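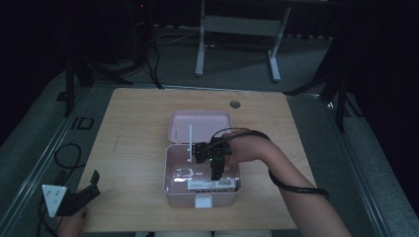
Chores the machines can have, and chores they can't
Household Tips - 2018-10-17

Every year I ask whether I can stop doing housework yet, and every year the answer comes back with a price tag. So, an updated list for those of you still wiping your own counters.

Floors: yes, mostly. A robot vacuum will do a decent job on crumbs and cat hair if you get down on your knees first and pick up the socks, the phone chargers and the fringe on the rug. I spend ten minutes tidying for mine. Tuck rug tassels under with double-sided tape and run it while you're out, so you don't have to listen to it argue with the chair legs.

Windows: sort of. The Vamau I borrowed cost its owner 300 dollars and cleans a lovely square in the middle of the pane. The corners are yours. Use a cotton swab and a little white vinegar.

Laundry: washing and drying were solved before I was born. Folding is another story. The folding cabinet from Havbridge was due in May and is now due later. Meanwhile, fold shirts straight from the dryer, while they're warm, and you can skip half the ironing.

Small boxes with lids: no. You wouldn't think a plastic box with a hinged lid and a little latch was hard. You hold the bottom, press the lid, feel for the click, and think about lunch. A two-fingered gripper has to get hold of something thin inside without knocking the box over, then shut the lid without chasing the whole thing across the table. I've tried the poor man's version with a pair of kitchen tongs in each hand, and I recommend it to anyone who feels underqualified. If a box keeps skating away from you, put a damp dishcloth under it. If the latch sticks, try a dab of dish soap on a toothpick, then wipe it off.

Dishes: the dishwasher is a fine machine that needs a person to load it and the same person to unload it. Empty the bottom rack first, or the puddles on the upturned mugs go all over your clean plates.

Workshop: a little better, if you do the same thing all day. The Faulkner screw sorter at the shop in Honotham gets through 500 screws without a complaint, provided they're all screws. One stray washer and it stops dead and beeps. Run a magnet through the pile, pick out the washers by hand, and then let it have its turn. For a home bench, I'd still go with a muffin tin.

Beds: no. I've seen one video of a machine making a bed, and it was more than 53 minutes long. Mark the bottom corner of your fitted sheet with a laundry pen and you'll beat it before the coffee's ready.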